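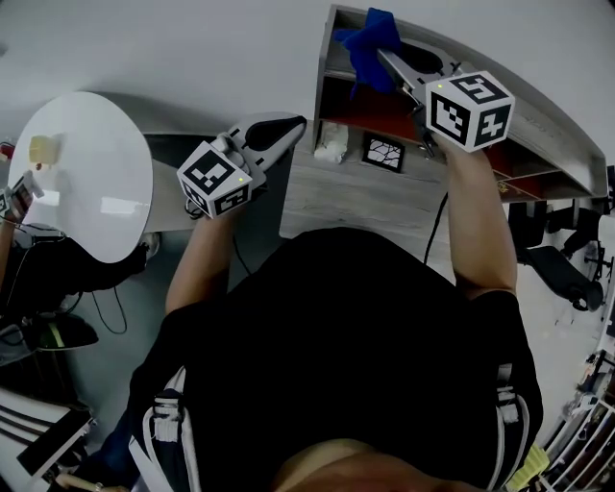
At the desk, a gripper in each hand.

Office diary, August 5, 2019

The Sivar Film Awards office opened at nine. The first business of the day was the lifetime honor, which the board settled on Friday evening and which may now be recorded here, although it stays under embargo until the press notice goes out. The Rarneo Medal will go to Cathal Cronin for his work as a cinematographer. Mr. Cronin has shot 31 features and has been nominated by this body on six occasions without a win. He accepted by telephone at twenty past nine. He asked that his camera crew be invited as guests of the awards and that they be seated near him, and the office agreed to both requests during the call.

He will not travel before the week of the ceremony in October, as he is engaged on a picture in the mountains and the schedule there depends on snow. His agent will send two possible flights by the end of the month. The hotel has been told to hold the room for four nights.

Entries closed at midnight on Sunday. The office received 33 features for the main competition, of which two arrived without subtitles and one without its final sound mix. All three producers were written to before noon. Under the rules they have until Friday to supply complete copies. The office does not intend to extend that date, having extended it last year and regretted the effect on the jury's viewing calendar.

One question of eligibility came up. "Zokari" was shown in January at a single cinema for a run of five days, and the rules require seven. Its distributor has argued that two preview nights in December should be added to the run. The rules say nothing about previews, and past practice is mixed: a documentary was admitted on these grounds in one year, and a comedy was turned away in another. The file has been passed to the board with a note setting out both decisions. The distributor was told by letter that the film remains in consideration until an answer is given, and that this should not be taken as a sign of what the answer will be. 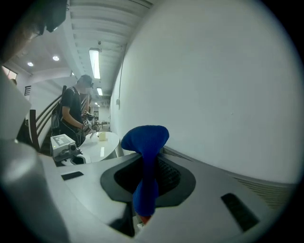
The blue finger, right-hand gripper.

The afternoon was given over to the venue. Noguchi Hall has confirmed the date and sent its seating plan. The center block is smaller than the one shown in the spring, the hall having removed a row to widen the cross aisle. This leaves the office 18 seats short for nominees and their guests. Three ways of dealing with it were looked at. The press could move to the side block, where the view of the stage is poor on the left. The sponsors' tables could be given up in favor of ordinary rows, which would mean reopening contracts already signed. Or each nominee in the craft categories could be held to one guest. The last is the simplest to carry out and will be the least welcome. No decision was taken, and the plan is pinned to the wall beside the door so that staff may add their remarks in pencil.

The hall also asks for the running order by the middle of September. This is earlier than usual - last year it accepted a draft ten days before the event - and the reason given is a new lighting desk. The producer of the evening has been informed and would like the medal moved from the close of the program to a point just before the intermission, so that the tribute reel may run at its full length. Mr. Cronin's wishes on this have not yet been sought.

Work on the reel itself has begun. Clips from nine films have been requested from the rights holders. Two have replied, both favorably, one of them with a fee attached that is higher than the budget line allows. The office will ask for a shorter extract at a lower rate. The early short that Mr. Cronin shot as a student may survive only on a worn 16mm print, and the archive has been asked whether it can be scanned in time.

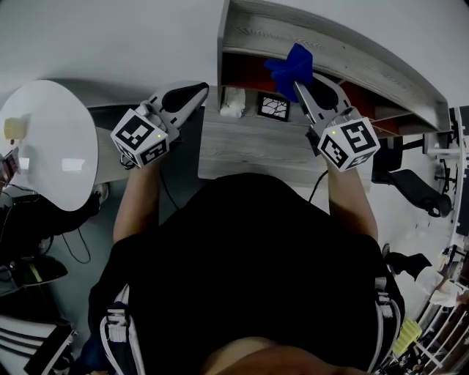

Both arms forward over the light gray desk.

Letters sent: nine. Telephone calls to be returned tomorrow: the printer, on paper stock for the program; the foundry, on the spelling of the inscription; Mr. Cronin's agent, on the matter of dietary needs.

The office closed at half past six. The viewing room was left booked in the jury's name from Tuesday at ten.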